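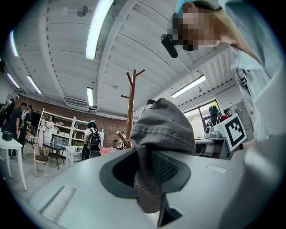
Re: [stetusthorpe-list] Lost property policy, again

Washington Vasconcelos wrote:

> I have read the new lost property rules twice now and I still can't
> tell how long we're supposed to keep things. Page one says 32 days.
> The sign in the hall says "until claimed." Which is it? Also, who
> decided that umbrellas are a separate category?

Washington,

It's 32 days. The sign in the hall is older than the rule and probably older than the hall carpet. I offered to take it down in August and was told it was holding up the thermostat cover, so I left it.

The umbrellas are my doing. Go back through the old ledger (I have, it rained all weekend) and you'll find 2295 entries, and a shameful share of them are black folding umbrellas described as "umbrella, black, folding." People come in, look at eleven of them, and take the nicest one. I would do the same. So umbrellas now go in the stand by the door and we have stopped pretending they belong to anyone.

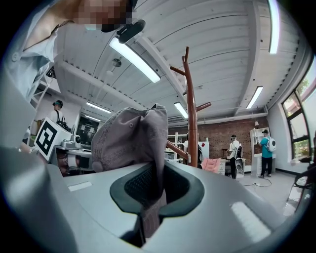
My real complaint is with the descriptions. If you log something, please write down one thing the owner would know and a passing opportunist wouldn't. "Hat" is useless. "Baseball cap" is a little better. Gray baseball cap, soft crown, small round button - now we're getting somewhere, and it took no longer to write than the note I found last month, which said "hat (see hat)." Same with keys, same with gloves. Don't put the good detail on the public list, though. Keep it in the ledger and let them tell you.

As for entry 2668, the one Demetrius Marchetti keeps asking about: yes, the numbers jump. Whoever started the second ledger misread the last line of the first one and skipped ahead, and I'm not renumbering anything for the sake of tidiness. It's a single glove. It's brown. Demetrius, if it's yours, come and get it, and bring the other one.

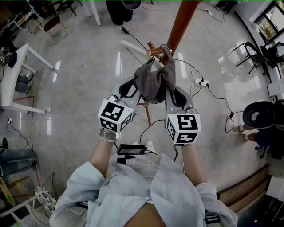

After the 32 days, wearable things go to the Flodholm thrift shop, which will take anything clean except shoes. Glasses go in the box at the pharmacy. Books go on the swap shelf, where I notice they get lost again almost at once.

The casserole dish stays where it is. I know whose it is, she knows I know, and we are both waiting.

Still open: phones. I'd say lock them in the office drawer and answer if "Mom" calls. Other ideas welcome, preferably shorter than this email.

Lund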